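Notebook – Fendilik hand gripper kit, trial unit, August

Picking up from the last entry. Kit is still on loan from Drimex, goes back at the end of the month unless we say we want it. Kadri wants a yes/no with reasons before then. Writing this between runs so forgive the spelling.

What we're reviewing: the pair of hand-held grippers, the cables, and the Skitbridge recorder software that comes with it. Not reviewing the Drimex training service, that's a separate quote and I haven't read it.

Job today is bin liners. Bag in the can, rim folded over, tidy cuff. Picked it because the Grīnberga office asked for it (they do the cleaning-robot side and they want soft stuff, thin film, things that slide). Blocks and cups we did already and they tell us very little about the kit. Thin plastic is where bad jaws show up.

Setup: one table, can toward the far side, one person, both hands. Skitbridge on the laptop, default profile. 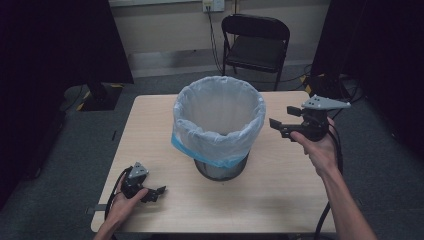
First complaint is the cables. They pull on the wrist when you lift, more so on the right. After an hour I was holding my forearm stiff to fight it and you could see that in the replay, motion goes jerky on the way up. Tried looping the cable over the elbow, better but silly. Drimex says a lighter cable is "planned". Asked for a date, no reply yet.

Second one – trigger travel. Long. Fine for a cup, too long for film, you're never sure when the jaws have closed. Kadri has smaller hands than me and gave up on full travel alltogether, she was doing half squeezes. Kit has a trigger stop screw for this but the manual puts it in an appendix. Set it to the second mark, both sides, much nicer.

Good things so far:
Jaws line up. Didn't need shimming out of the box.
Startup is quick. Plug in, both sides found, go.
Skitbridge names the files sensibly and doesn't lose the left/right pairing. The old recorder did, twice, and we lost a morning each time.

Numbers for the log. 489 takes saved since the kit arrived. 20 of those thrown out for sync drift, all on the first afternoon, before the firmware update. None after. The count in Skitbridge says 1,431 but that's clips after auto-split, not takes, don't mix them up in the report like I did.

Film handling. Pinching the rim from outside with one jaw in, one jaw out works best. Going straight down from the top bunches the bag. Slow is worse than quick – at slow speed the film creeps out sideways. Would like softer pads. Drimex sells a pad set, price not on the sheet, need to ask.
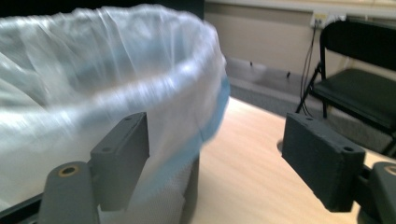

Can the finger pads be swapped without sending the unit back?
Two screws per side, a hex key from the kit, and then you run the short jaw check in Skitbridge before recording again. Took me five minutes for the pair, the paper says longer.

Don't overtighten. Kadri's note, underlined twice in her book. The replacement cost is ours while it's on loan.

Afternoon, after 2. Swapped operators halfway. The hand-over is clumsy, you have to stop the session, put in the new name, start again. Should be one button. Sent that to Drimex as a request along with the cable thing.

Battery n/a, it's all powered off the cable. Would be a reason to wait for the next version if weight wasn't going to go up with it. Ask.

Heat: right hand unit gets warm by the palm after a long stretch. Not hot. Left one stays cool, don't know why, same part number. Swap them over tomorow and see if it follows the unit or the hand.
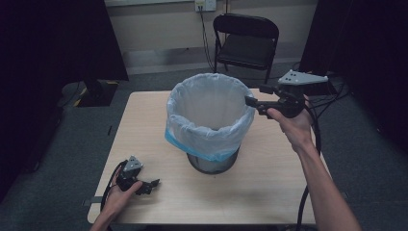
Bin liner task, right gripper up beside the rim, left one kept low.

Compared with our own build: ours is lighter and the trigger is better. Theirs is better at everything that comes after, files, sync, the jaw check. We spend more time fixing our recorder than recording, so that counts for a lot with me. Kadri less convinced, she thinks we could run Skitbridge with our own grippers and skip the hardware. Licence page is vague on that. She's writing to them.

Where I am right now: would take it, with the softer pads, if the cable gets sorted or they knock something off. Not at list price.

To do
– pad set price
– licence question (KM)
– swap left/right units, check palm heat
– copy takes off the laptop, disk is getting full
– move trigger stop note to the front of our setup sheet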